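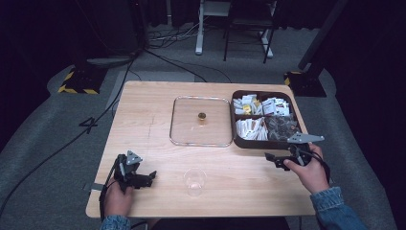
About Whitlock

Whitlock is a testing and calibration laboratory for packaging closures. We measure how lids, caps and seals behave under load, heat and storage, and we report the results to the people who make or fill the containers. We do not manufacture closures and we do not sell them.

The laboratory was started by Dennis Garside, who had spent his early career setting torque limits on bottling lines. The first work was removal torque on metal screw caps. Leak testing followed, then compression testing of filled and empty containers. The present site holds two conditioning rooms, a test floor and a sample store with room for 800 sealed cartons.

What we test

Application and removal torque, static and after storage
Vacuum and pressure leak rate
Top-load compression
Liner adhesion and liner set
Thread and bead dimensions against the customer's drawing

Samples are conditioned for 24 hours before any mechanical test unless the customer's method states otherwise. Conditioning records are kept with the raw data and can be requested at any time after the report is issued. Retained samples are held for eight months, then returned or discarded according to the instruction on the order form.

Methods

Most work is done to published standards. Where no standard fits, Tamara Rusu writes a method with the customer and both sides approve it before samples are opened. The Drivov procedure for shallow threaded closures was developed this way and is now our default for necks with less than one full turn of thread — it reports peak torque and the angle at which the peak occurs.

Staff

Dennis Garside, director
Tamara Rusu, methods and uncertainty
Ildikó Csizmadia, dimensional laboratory
Rakiya Akande, sample intake and reports

Quotations are usually returned in around 2 working days. Please send a drawing of the closure and the matching neck finish with your request. Questions about an existing report should quote the report number and go to Rakiya Akande.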